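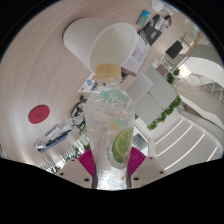 Hi Irena,

Quick one from the Clelent side, covering May. I know you said a page is plenty, so I'll try to behave!

The big number first: we now have 2596 demonstrations on the server, all done by hand with the gripper tool. Of those, 139 are the new bottle set, where the person closes the fingers low on a clear plastic bottle and carries it over a cluttered table. We picked see-through bottles on purpose (sorry to the labeling folks at Nowicki, who have been very patient) and left the usual mess on the tabletop, cables and all. The Giltham people kept asking what happens when the background shows right through the thing you're holding, and it's a fair question.

I'm pretty happy with how the hand work is going. People pick it up fast, and most of the coaching now is me saying "slower, slower, okay, now let go." The habit we're still fighting is the little wrist twist everybody adds right before they set something down. You don't notice yourself doing it until you watch the playback, and then it's all you can see. 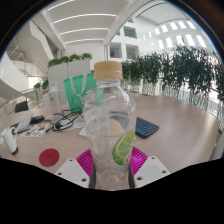
Gripping near the base has been the better choice so far, at least for the full bottles. When folks grab up by the shoulder, the bottle swings and the demo usually gets tossed. We threw out 11 in the bottle set for that, plus 2 where the recording stopped early, and the 139 is what's left after the cleanup.

Money is fine. We're a bit under on travel and a bit over on finger pads, which wear faster than I'd budgeted for, so I'd like to move a little from one line to the other if Lirnasby doesn't mind. Can you ask them, or should I write to them myself?

Next up is cups and mugs, then pouring, which I'm excited about and also slightly dreading (water, laptops, you get it). The first training run on the bottle set is queued, and I'll send you the results when it's done, good or bad.

Talk soon!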